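6.4 Gripper reports "object held" when it holds nothing

This fault has been in the Pultley controller since the August release. The release notes call it fixed. Treat it as open until you have run the check below on your own simulated room, with your own arm settings.

What happens: the arm gets a close command, the fingers stop early, and the status line shows HELD with code 223. The task planner believes it and drives off to the drop point with empty fingers. Gaëtan Bailly logged it on both arms, so swapping sides is no cure, whatever the forum says.

Caution: Do not copy grip settings from simulation to a real arm while code 223 is showing. A false HELD turns off the slow-speed limit.

1. Stop the task and load the Gratumberg room. Leave the cabinet and door where the room file puts them.

2. Bring the arms forward and open the grippers fully.
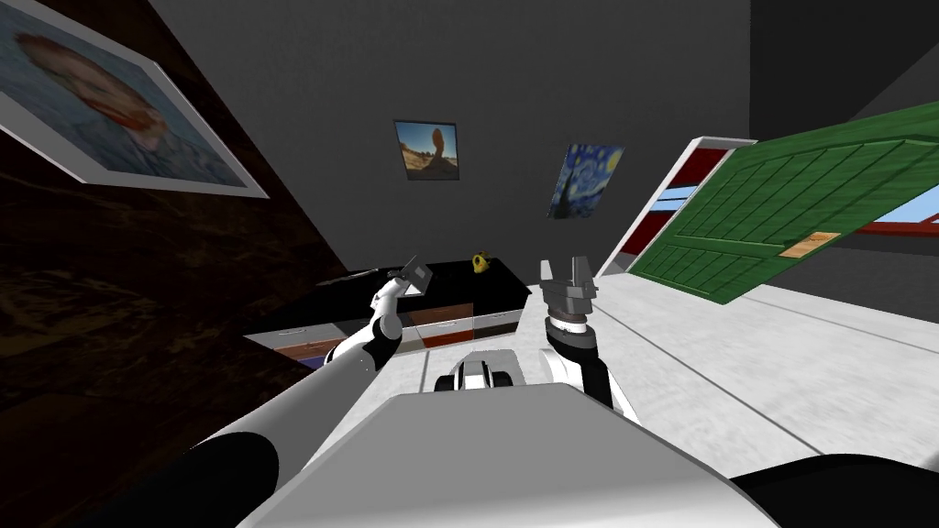
3. Set the close force to 400 and the stall time to 2. The setup wizard will offer its own values. Decline them.

4. Send one close command with nothing between the fingers. The status should read EMPTY. If it reads HELD, write down the code before you clear it, as the log keeps only the last one.

Note: Code 997 is a different fault (lost joint feedback). Restarting the controller clears the message but may not clear the cause.

5. Open the gripper again and turn it toward a bare stretch of wall, so that the wrist view has no loose items in it. Compare the status line with what the wrist view shows. When they disagree, believe the view.

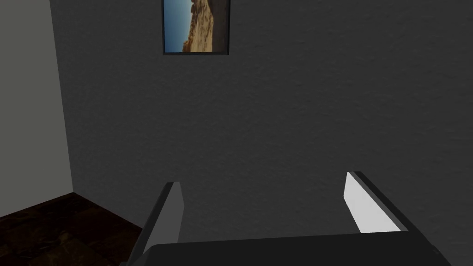
6. Repeat steps 4 and 5 for the other arm. A pass on one arm says nothing about the other.

If the fault comes back

Turn off "Trust grip status" in the planner menu and send the log to Unnur Hjaltested. Support may suggest the automatic calibration. We ran it, and code 223 came back on the next close command.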